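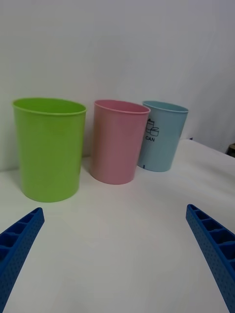 Chapter 2

What a Record Review Can and Cannot Tell You

Suppose a guitarist called Baltasar Daza puts out a first album, Vellano, with a pressing of 702 copies. Within a month it has five reviews. Four call it "a journey". Three say it "rewards repeated listening". One quotes, nearly word for word, the note that came in the parcel with the disc. What have we learned about the music?

Very little, I would say, and this chapter asks why. Reviewers of small releases are seldom paid, and they rarely buy what they write about. Most of them like the kind of music they cover, or they would have found another hobby. None of this makes them liars. It does mean that a warm review is the ordinary result, and an ordinary result should not impress us much.

Chapter 1 dealt with how records are made and sold. We now turn to the words written about them, beginning with praise. Take the word "ambitious". It may mean that the songs are long, that there is a string section, or that the writer got lost halfway through side two and was too polite to say so. Before you accept it, ask which bar, which chord or which lyric earned it. If the review cannot tell you, the word is doing no work.

Our main case is Fatima Akinola's Skallness, a record of slow piano pieces that drew 50 notices, from a single paragraph in the Nallcombe parish paper to an essay of 4000 words. We shall read several of them beside the pieces themselves. You may find, as I did, that the shortest is the only one to mention the out-of-tune top octave in "Rivera".

A warning about the opposite mistake. Students who have learned to distrust praise often start to trust abuse, as though a cruel sentence must have been harder to write. It is usually easier. Section 2.3 looks at bad reviews and asks the same dull questions of them.

2.1 Words that sound like listening

Begin with the adjectives. Choose any review of an album you know well and underline every one that could be moved to a different album without anyone noticing.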